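Rokside › Gallery › Kitchen › Fruit Storage

Home Gallery Recipes Storage Letters Search

Do Clamshells Keep Grapes Any Better?

I have been told for years that grapes belong in the plastic box they came in. Oi-ling Choi swears by it. Hamdia Mersha says the same thing about the Kandby tubs, which cost more and look to me like the same box with a nicer label. I don't quite believe either of them, so in September I started a page on it.

My own habit is a bowl in the refrigerator with a paper towel under the fruit. Kai-wen Yeh calls this sloppy and may be right, but I've eaten a lot of grapes out of that bowl and have few complaints. The claim for the clamshell is that the vents let air in and the lid keeps the fridge smells out. Maybe. It also hides the bottom layer, and that's where the soft ones always are.

I asked for weights before and after. I got one, 600 grams, before, and then somebody ate them. So much for the numbers.
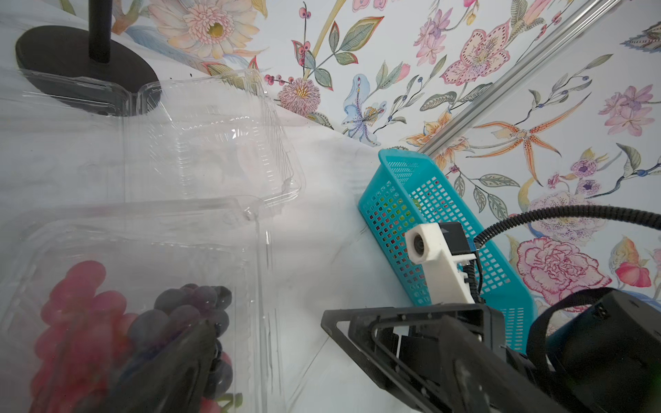 Mixing colors in one box is the part I'd argue with. Red and purple grapes rarely come off the vine at the same stage, and the riper bunch sets the clock for both. The dark ones sharing this clamshell with the red still have their dusty bloom, and I'd take that over anything printed on a lid. Rinse it off early and I doubt the container matters much.

Oi-ling wants a second round with the Kandby tub next to my bowl. Fine, but I'm picking the grapes.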